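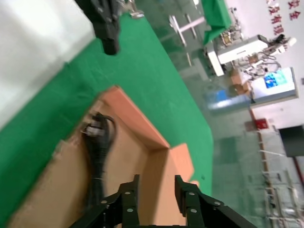
Basora wrote to us in May, asking whether a cord-sorting cell needs a rulebook at all, given that the heaviest thing in it is a power cord. We get that question more than any other. The answer is yes, though a shorter rulebook than most consultants would like to sell you.

Cord Handling with Two-Arm Cells: Frequently Asked Questions
Last updated 2025-07-28

Does "collaborative" on the label mean we can skip the risk assessment?
No. The word describes how an arm can be used. It says nothing about your table, your gripper, your boxes or the person who leans in to free a snagged cable. Assess the whole setup, tooling included. If a vendor tells you the arm's paperwork covers everything, ask for that in writing and see how long the reply takes.

We already have a safety slogan on the wall. Does it count as training?
It counts as paint. Training means a person has stopped the cell, cleared a jam and restarted it with a supervisor watching, and that both of them signed for it.

Why do you make so much of tangled cords? They can't hurt anyone.
A loop hanging over the edge of a box is a thing to snag. It can catch a finger of the gripper, or drag a full box toward the edge of the table when the arm pulls away. Our draft rule is plain: loops get pushed back inside before the arms are enabled, and the arm's own cabling gets routed where it can't be mistaken for stock. We have watched people at Botmont tug on the wrong black cable. Twice.
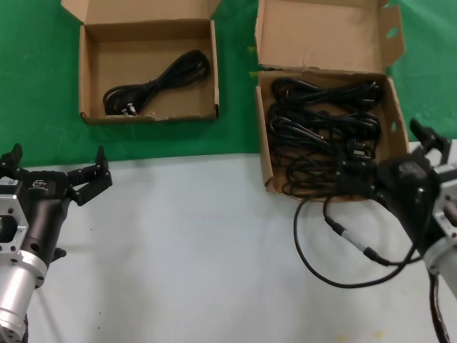
How fast should the arms move?
Slower than the demo. The Pakness checklist caps speed at 200 millimeters per second whenever a person is within reach, and we've kept that figure for our own cells. It is a house limit and should not be waved at an inspector as if it were law. Your own assessment may call for less.

Can an operator reach into a box while the arms are paused?
Only if "paused" means a protective stop that you have tested. A program waiting for its next command looks exactly the same from where the operator stands, and that is the trouble with it. We ask for a stop test at the start of every shift. It takes 2 minutes.

The supplier says its system had 1090 picks without an incident. Is that good enough?
Good enough for a brochure. Ask what was being picked, who was standing nearby, and what they would have called an incident. Salazar sent us a log like this, and when we read it there were 9 manual interventions filed under "assist" -- hands in the work area, every one of them. Count those separately or the log is worthless.

What should be on the table before we start?
One source box, one destination box, and nothing that doesn't belong to the job. Check that box flaps are folded back far enough to stay clear of the arms' paths. Look over the grippers with the power off. Then bring the arms to their start position with the fingers open and confirm it by eye, whatever the screen claims.
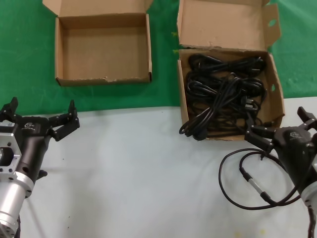 We also want the destination box checked at every restart, because a cell that loses track of its count will cheerfully tell you the job is done. Write the check down. A tick mark made at the end of the shift from memory is no record at all.

Who is allowed to change these rules?
Whoever owns the risk assessment, and that should be one person per site. Changes made at the table "just for today" have a way of lasting until the next audit. If the gripper, the boxes or the layout change, the assessment gets reopened before the cell runs again.

Will following this page make us compliant?
No page will. Use it to find the holes in what you have, then read the standards that apply where you are -- the full text, including the dull parts about guarding.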